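금요일, 흐리다가 저녁에 비

아침 여섯 시에 눈이 떠졌다. 베란다에 나가 보니 토마토 줄기가 또 옆으로 누워 있었다. 지지대를 하나 더 꽂고 끈으로 묶었다. 잎 뒤쪽에 진딧물이 조금 있어서 물로 씻어 냈다. 약은 아직 쓰고 싶지 않다.

8월 전기 요금 고지서가 왔다. 작년보다 더 나왔다. 에어컨을 밤새 켠 날이 많았으니 할 말이 없다. 냉장고 문 고무도 헐거워져서 종이를 끼워 보니 그냥 빠졌다. 서비스센터에 전화했더니 부품 번호를 불러 달라고 했다. 문 안쪽에 적힌 글씨가 다 닳아서 못 읽었다. 설명서를 찾아서 다시 전화하기로 했다. 설명서는 서랍 두 개를 뒤졌는데 없었다.

점심은 어제 남은 된장찌개에 두부를 더 넣어 먹었다. 짰다.

오후에는 번역 원고를 붙잡고 있었다. 암브로스 라이너가 쓴 산골 빵집 이야기인데, 반죽을 쉬게 하는 대목에서 자꾸 막힌다. 우리말로 '쉬게 한다'고 쓰면 되는데 원문에는 같은 뜻의 말이 세 가지로 나온다. 하나는 '재운다'로 바꾸고 하나는 그냥 뺐다. 호밀 종류 이름도 그대로 적을지 풀어 쓸지 정하지 못했다. 편집부에서는 각주를 줄여 달라고 하는데 각주 없이는 모를 말이 많다. 오늘 한 분량은 원고지로 11매. 목표보다 적다.

네 시쯤 머리가 아파서 우체국까지 걸어갔다 왔다. 퇴누 그린베르가 씨에게 보내는 책 소포를 부쳤다. 무게가 1268그램이었다. 창구 직원이 주소의 특수문자는 빼고 쓰라고 해서 종이를 새로 받아 다시 썼다. 도착까지 이 주쯤 걸린다고 한다. 책 사이에 엽서도 한 장 넣었는데, 쓸 말이 없어서 날씨 이야기만 적었다. 여름이 길다, 토마토가 잘 안 된다, 그런 이야기.

오는 길에 브란당에 들러 원두를 샀다. 늘 사던 것이 떨어져서 조금 더 볶은 것으로 골랐다. 집에 와서 내려 보니 쓴맛이 세다. 물 온도를 낮춰서 다시 내렸더니 마실 만했다. 내일은 굵기를 한 칸 굵게 해 볼 생각이다. 옆 골목 세탁소는 이번 주까지만 한다고 써 붙였다. 맡긴 겨울 코트를 찾아야 한다. 보관증이 지갑에 있는지 확인할 것.

저녁에 언니와 통화했다. 어머니 무릎 이야기를 오래 했다. 병원에서는 수술은 아직 이르다고 하고, 어머니는 계단만 아니면 괜찮다고 하신다. 명절 전에 둘이 같이 내려가서 욕실에 손잡이를 달기로 했다. 드릴은 형부 것을 빌린다. 타일에 구멍을 내는 날은 따로 사야 한다고 해서 크기를 물어봐 달라고 했다. 언니는 미끄럼 방지 매트도 사자고 했다. 어머니가 싫어하실 것 같지만 일단 사기로 했다.

전화를 끊고 나니 비가 오고 있었다. 베란다 창을 닫고 빨래를 안으로 들였다. 수건이 덜 말라서 선풍기를 틀어 두었다. 열한 시 전에 자려고 한다. 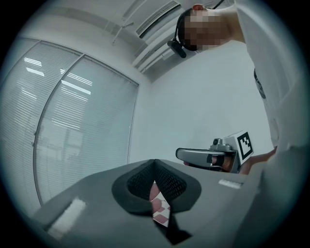
토요일, 비

늦게 일어났다. 밤새 비가 와서 토마토에는 물을 주지 않았다. 수건은 다 말랐다. 세탁소에 가서 코트를 찾았다. 보관증은 지갑이 아니라 가계부 사이에 있었다. 주인아주머니가 옷걸이를 몇 개 그냥 주셨다. 어디로 옮기시느냐고 물으니 당분간 쉰다고 하셨다.

냉장고 설명서는 싱크대 위 칸에서 나왔다. 부품 번호를 수첩에 옮겨 적었다. 센터는 주말에 쉬니까 월요일에 전화한다.

저녁은 칼국수. 호박이 달았다.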